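示教编程(手把手教机器人)

示教编程,也有人叫“演示教学”,说白了就是人先把活儿做一遍给机器人看,让它照着学。这个词条我从旧版改过来,旧版太干巴,我自己都读不下去,所以语气随便了点,大家多包涵哈。

常见的做法有两种。一种是拖动示教:直接抓着机械臂走一遍,关节角度一路记下来。上手特别快,我第一次玩的时候几分钟就会了!缺点是人的手老挡着镜头,两条臂一起拖也很别扭。另一种是遥操作,人在旁边握着一副主臂(或者手柄),干活的从臂跟着动。双臂任务我个人偏爱后一种,像收拾书包、叠衣服这类软塌塌的东西,单臂真的很难弄。
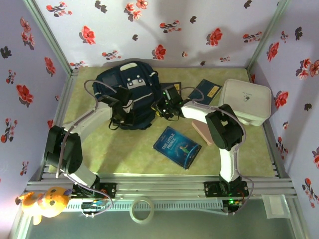 双臂工作台:两只夹爪从两侧靠近深蓝色背包,台面前方放着一本蓝色封面的《小王子》。

书包为什么难?布料会塌,背带会缠,夹爪一使劲整个包就跟着跑。一般得一只手稳住包,另一只手去拉开口或者放东西,两边的节奏要对上。Chukwuemeka Akpan在Mendico带新手时有个规矩,先空手练20遍,再开始录。我照做过,烦是烦,后面录的轨迹确实顺多了。

至于要录多少条,说法很乱。Plalo项目的整理书包任务录了1000条,删掉卡顿和中途掉落的,又补录了132条;Lindqvist那边的一个小任务只用了36条。我觉得跟物品摆放变不变关系很大,位置固定就省事,每次都换位置那就老老实实多录吧。

还有个容易忽略的地方:操作员的习惯会一起被学进去。我夹东西之前爱停顿一下,结果训练出来的策略也跟着停(同事笑了我好久)。

另见:遥操作、模仿学习、双臂协作

本条目最后修订:2019年1月21日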